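Two Grippers, One Wrist Camera, and a Lot of Small Parts

Sun 26 February

The first thing you learn when you compare grippers is that the spec sheet and the table tell different stories. On paper, the two we borrowed for this article are close relatives. Both are electric, both have a pair of fingers, and both bolt to the same wrist plate with four screws. The Flevirby costs 800 dollars. The Wastiveck costs 2000. We wanted to know what the extra money buys for a small shop that handles small things.

We ran them on a Jotholm arm, a benchtop model that has been in our workroom for two years. It isn't fast and it isn't new, but it goes back to the same spot every time, and we know its bad habits. The controller was a Sitompul box with the standard software. We left its settings alone except for speed, which we kept low, and closing force, which we had to match by hand.

That matching took most of a morning. The Flevirby sets force as a percentage of motor current. The Wastiveck sets it in newtons. The manuals give no way to get from one to the other, so we closed each gripper on a load cell and wrote down the readings until we had a table we could use. If you ever switch a cell from one brand to the other, plan for this step. Copying the old number across will either drop your part or crush it.

The picking list was dull on purpose. We used plastic caps, dried beans, short lengths of dowel, foam cubes, game pieces, and a set of flat lids that came from a kitchen store. All of it went onto the work surface without a fixture or a tray. An operator moved the arm over the part using the wrist camera view on a monitor, lined up the fingers, closed them, lifted, and set the part down in a bin. Each gripper got 1000 attempts, split over several days.

Working only from a wrist camera is harder than watching the table directly. The fingers come up from the bottom of the picture, and they take up a good deal of it. You judge height from how big the part looks and from how far the fingertips seem to be from it, and both of those can fool you. Our operators were poor at it on the first day and decent by the third. We threw out the first day's numbers for both grippers and ran those picks again at the end.
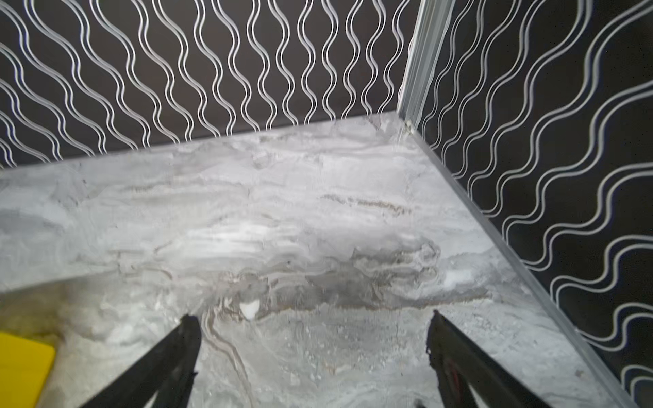
Background matters more than we expected. On a plain gray mat, the operators rarely missed a part. On a busy surface they slowed down, and pale parts on a pale surface were the worst of all. The camera's automatic exposure made it harder, with bright patches washing out when a light caught them. We locked the exposure halfway through the second day and should have done it before we started. Patterned walls didn't bother a person very much, but they are a good thing to include if you plan to use the footage to train a vision model later. A system that has only seen a clean mat will have trouble in a real kitchen or storeroom.

On small rounded parts, the Wastiveck was clearly better. Its fingertips stay parallel through the whole stroke, so a bean pinched near the tip stays where it is. The Flevirby's fingers spread a little under load. You can't see it from across the room, but you can feel it if you put a finger between the tips and close them gently. With a round part, that small spread is enough to push it forward and out. Operators learned to take beans deeper in the grip, and the misses went down, though that meant bringing the fingertips almost to the table on every pick.

Flat parts were closer. Neither gripper can pick up a thin lid lying face down unless there is an edge to get under. Both could take a lid across its width if the opening was large enough. Here the Flevirby had the advantage, with a longer stroke and slimmer tips that fit between a lid and a wall. Corners gave both of them trouble. With a wall on two sides, there is often only one wrist angle that works, and the Jotholm can't always reach it without folding its elbow into an awkward position. We ended up marking a strip along each wall as off limits for the timed runs.

Foam cubes were easy for both. Dowels were easy once the operator turned the wrist the right way.

Speed was a draw. The Wastiveck closes faster, but at the low arm speeds we used, finger travel was a small part of each cycle. Lining up took about 2 seconds on a good pick and far longer on a bad one. A shop running a fixed program with known part positions would get more from the faster fingers than we did.

Noise is worth a mention. The Flevirby has a whine when it holds at force, and after an afternoon next to it we moved the desk. The Wastiveck ticks once when it closes and then goes quiet.

Cables are the Flevirby's weak point. Its connector sits on the side of the body and sticks out far enough to catch on things. We snagged it twice on the edge of the bin, and the second time the gripper lost its connection and had to be homed again. A right-angle adapter fixed the problem. It should be in the box. The Wastiveck plugs in at the back, close to the wrist, and we never had to think about it.

Changing fingertips is easier on the cheaper unit. Two screws come out from the front and the tip slides off. The Wastiveck wants its cover removed first, and the cover screws are small enough to lose. If you print your own tips and try several shapes in a week, as we do, that gets old quickly.

For a teaching lab or a shop that is still working out what it wants to automate, we would buy the Flevirby and the adapter. The money left over will go a long way toward a better camera and good lights, and those helped our pick rate more than any setting on either gripper. For small rounded parts all day long, the Wastiveck is the one to get. We are keeping both units until the end of March to try them with softer fingertips, and we will print the results along with the full table of force readings.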